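Teaching cells: who clears the floor between runs?

zboiko
We're writing house rules for our two-arm sorting cell at the Barnville shop and I want opinions before Wednesday. The draft says hands stay out of the space whenever the arms have power, even if the program is paused. Two people on my shift think that's too strict for arms this small. The job is plastic bottles off the floor and into a lined bin.

inna_k
Keep the rule. Small arms still pinch. At Steson we also wrote down who may press resume, and it has to be the person who reached in.

bondarchuk23
I disagree with the first part. If you cut power every time a bottle rolls out of reach, the arms sag and you lose your start pose. We did 1,922 runs last July with a hold button and a long-handled grabber. Nobody got hurt.

zboiko
Sagging is my worry too. Both arms share one rail, so when one drops it can land in the other one's space. Bottles still on the floor, left arm over the clear one by itself and the right arm over the pile: 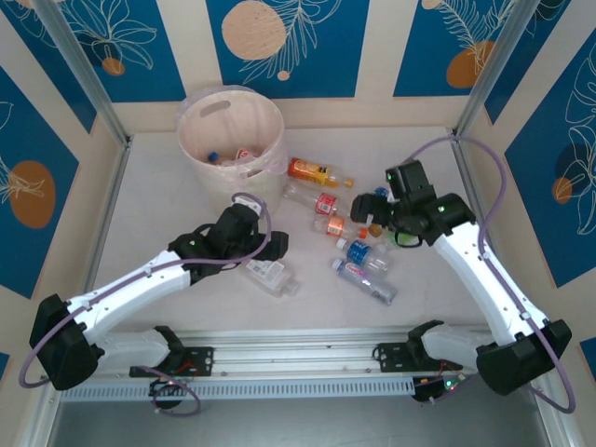

Should a paused arm be treated as a stopped arm?
Treat it as live. A pause is a software state, and a bad command or a dropped connection can end it without warning.

inna_k
Agreed with that wording, I'd put it in the draft as is. For the sag, add a park pose low and clear of the other arm, and make parking the first step before power off.

hhnatiuk
Two more things for the list. Check cable slack at both ends of travel at the start of each shift. And set a fill line on the bin liner, then park and change the bag at the line. We used to wait until bottles bounced back out, which meant more reaching in.

bondarchuk23
Park pose I can live with. It costs us 12 seconds a run. I still say a grabber from outside the walls is fine during a hold.

inna_k
A grabber can get caught and pull your wrist in. I wouldn't sign off on it.

zboiko
OK. Draft now says park, power off, then reach. Grabber goes down as an open item and I'll bring it up with Illia on Wednesday. Fill line is in. Still need someone to tell me how they log resumes, on paper or in the run file.

hhnatiuk
Run file. Paper went missing on us twice.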